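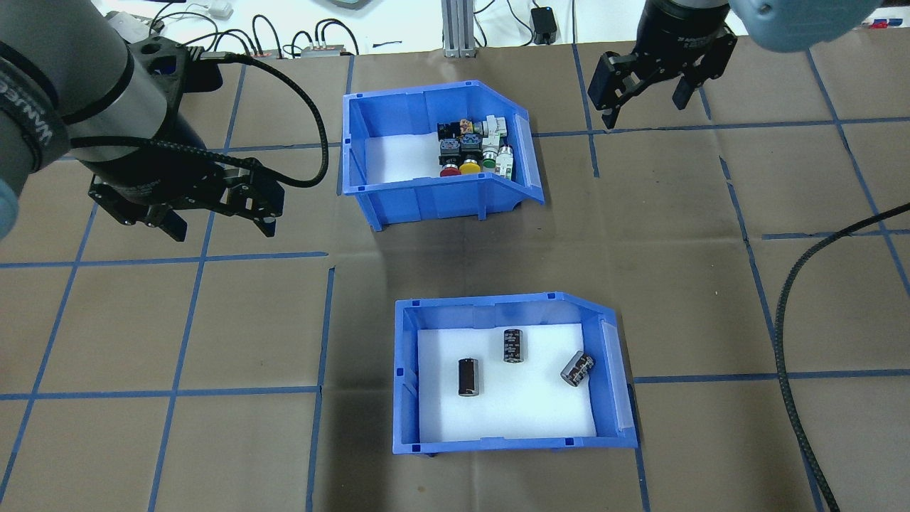
# Stellow two-arm bin cell – demonstration unit

The Stellow cell is a tabletop system for moving small electrical parts between open-front bins. It is sold as a complete station: two arms, two parallel grippers, a teach pendant for each arm, and the Clukis control software. This page covers the demonstration unit and what visitors can expect at the open day on October 17, 2026.

## What the cell is for

Small parts sorting is usually done by hand. The parts differ in shape, the quantities are low, and a feeder for each part number costs more than the labor it replaces. Stellow is meant for shops in that position. Typical work includes:

- pulling parts from a storage bin for a kit
- returning unused parts to the right bin
- standing cylindrical parts upright before a test step
- separating mixed returns by type

It is a poor fit for high-volume work on a single part. A bowl feeder will be faster and cheaper there, and we will say so if you send us that kind of job.

## Parts used in the demonstration

The demonstration uses stock items. Push-button switches are the harder of the two groups: the heads are round, the bodies are square, and the contact blocks on the back move the balance point away from the head. Red, yellow and green buttons are all in the set. The mushroom-style red button has the widest head and is normally gripped by the body.

Electrolytic capacitors are the second group. A capacitor standing upright can be picked from above with the fingers slightly open on approach. One lying on its side needs the wrist turned to match the long axis of the can, and enough clear floor next to it for both fingertips. The white foam floor in the bins gives a little under the fingers, which makes the pick height less critical.

Visitors may bring their own parts. The limits are listed under Visitor parts, further down.

## Table layout

The work surface is brown paper with a grid laid out in blue tape. The grid is a reference for people setting up the job. Operators call out a cell, place a bin in it, and teach the approach point from there. The arms do not read the tape, so small gaps or overlaps in the lines have no effect on motion.

Bins can sit square to the grid or at an angle. If a bin is moved after teaching, its approach point must be taught again. In Clukis this is the **Bin > Re-teach origin** command, and it keeps all the pick points stored relative to that bin.

Paper is a consumable. It creases and tears with use and should be replaced when a tear can catch a bin or a fingertip. The demonstration kit ships with 11 sheets.

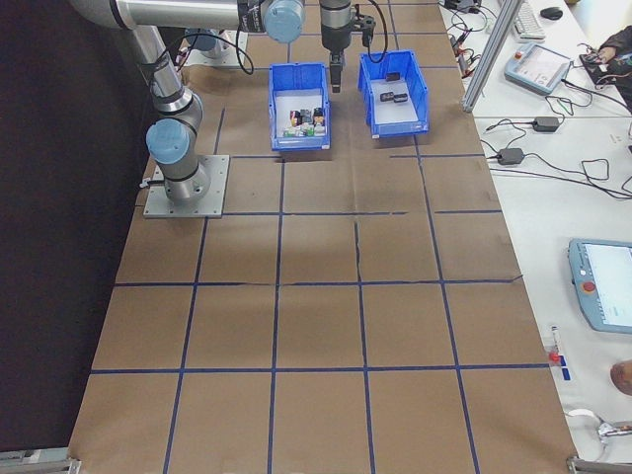

*Demonstration unit: gripper over the two blue bins, with the bench and pendants at right.*

## Arms and grippers

Each arm bolts to the table through a square metal base plate. The plate must sit on the tabletop itself – never on a loose mat or shim. Check the bolts after the first eight hours of running, then monthly.

The gripper is a two-finger parallel type. Fingers are interchangeable and can be swapped with the arm in its service position. The gripper cable runs outside the housing with a free loop at the wrist. Leave the loop as supplied. Tying it back to the arm shortens the wrist's usable range and puts load on the connector.

| Item | Demonstration unit |
|---|---|
| Arms | 2 |
| Gripper type | Parallel, two-finger |
| Maximum part mass, per gripper | 700 g |
| Maximum finger opening | 109 mm |
| Taught bins per job | 8 |
| Control software | Clukis |
| Job file format | Umby |

The part mass limit applies at full reach and demonstration speed. It does not include custom fingers, so a heavier finger set reduces the allowance by its own added mass.

## Pendants and bench

Each arm has its own pendant with a screen and a red button. Pendants stay on the bench next to the table, within reach of the person running the job. The bench also carries the keyboard, the mouse and the power adapters. Customers who want a cleaner bench can order the Moges cable tray, which fits under the bench edge and takes the adapters and spare cable length. It is not fitted to the demonstration unit, as visitors often ask to trace the wiring.

Only one person teaches at a time. A second person at the bench may hold the other pendant but should not enter motion commands while the first arm is being taught.

## Open day program

The demonstration follows a fixed order and repeats through the day.

1. Bin placement and origin teaching, one arm.
2. Single picks from the capacitor bin, upright parts first.
3. Single picks from the switch bin, front row first.
4. Two-arm running with a shared zone between the bins.
5. Visitor parts.

Step 4 takes the longest to set up. The shared zone is a region only one arm may enter at a time – the other waits at its hold point until the zone is released. Visitors who are mostly interested in cycle time should note that demonstration speed is set well under the production limit.

Failed picks are left in the run. The operator will pause, show the logged finger position in Clukis, and either re-teach the point or move the part. A large share of the questions we receive concern recovery, and it is easier to answer them at the table.

## Visitor parts

Please send part details with your registration. Parts must be dry, free of oil, and within the mass and opening limits in the table above. We do not run:

- parts with exposed blades or points
- charged capacitors or live assemblies
- glass
- anything you need back unmarked

Fingertips can leave light marks on soft plastic and on printed sleeves. Bring spares if appearance matters. Several samples of the same part are more useful than one each of many types, as they allow the pick to be repeated from different starting positions.

Job files taught during your session can be taken away in Umby format. They load on any Stellow cell, but the bin origins must be taught again on the new table.

## Ordering

The production version is supplied with the same arms, grippers and pendants as the demonstration unit. Table, bench and bins are optional. Delivery for orders placed at the open day is scheduled for December, subject to a signed layout drawing. Spare fingers, paper sheets and the Moges tray are listed on the accessories page and can be added until the drawing is signed.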